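About Trarnel

Trarnel is a wash-and-fold laundry on Espinoza Street. We take in household laundry and small-business linens, wash them, dry them, fold them and send them home in a bag with your name on it. Leobardo Solís opened the shop with two washers and a folding table. We now run 14 machines, and the table is a good deal longer.

Most of our customers are families in the blocks between the shop and Olum Park. The rest are salons, a dental office and a couple of cleaning crews who drop off towels and cloths at the end of their shifts.

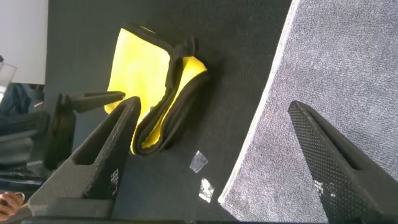 Cleaning crews were our first business customers, and they are the reason we keep a separate line for microfiber. It gets washed with other microfiber and nothing else. Cotton sheds lint, and microfiber picks up all of it. We also sort by color, so a bright yellow cloth with black trim goes in one stack and the gray terry towels go in another. No fabric softener is used on either. Microfiber is dried on low heat and folded by hand, the same as everything else that comes through the door.

If you use cloths of one color for kitchens and another for bathrooms, tell us when you drop off. We will wash them in separate loads and bag them separately. There is no extra charge for this on orders of 10 pounds or more.

How we handle your things

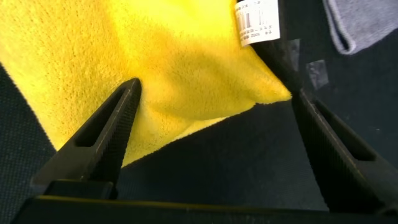
By Rocío Rosales, Shop Manager
Updated 6th February

Every order is weighed and tagged at the counter, then sorted on the table. We read the care labels on anything we have not washed for you before. If a label is too faded to read, we wash cold and dry low. Pockets are checked, and whatever we find in them goes in a small envelope clipped to your bag.

Towels are folded in thirds, then in half, unless you ask for something else. Some people have narrow shelves and want them rolled – we write that on your card and do it that way every time. Shirts are folded or hung. We do not iron, and we do not take leather, suede or anything marked dry clean only.

Socks are done last. Fedir Romaniuk does most of the pairing, and he likes to have the whole order folded and out of the way before he starts. 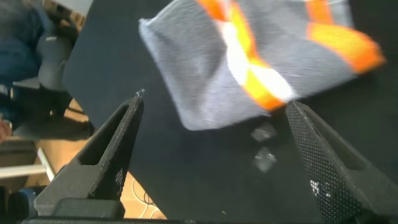 Gray sock with orange and yellow stripes, on sorting day.

A sock without a match goes back to you in the bag. If its partner shows up later in a machine, we hold it at the counter until your next visit.

The people here

Leobardo still opens the shop most mornings and looks after the machines. Rocío runs the counter and the schedule. Catinca Munteanu handles the business accounts and drives the van. She came to us from a hotel laundry and set up the system of cards we use for folding requests.
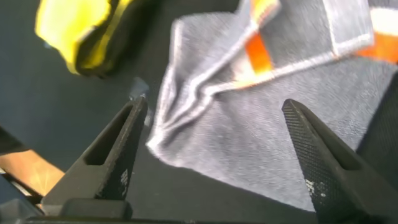

Gwawr Skyrme joined us in March and works the afternoon shift with Fedir. Between them they fold most of what leaves the shop, and they train anyone new. New staff start on towels and move on to shirts when Gwawr says they are ready. Fitted sheets come after that.

Visiting us

We are open from 8 in the morning and take same-day orders until 2 in the afternoon. Parking is behind the building, off Rulero Lane. Pickup and delivery can be set up at the counter or by phone, and business customers should ask for Catinca.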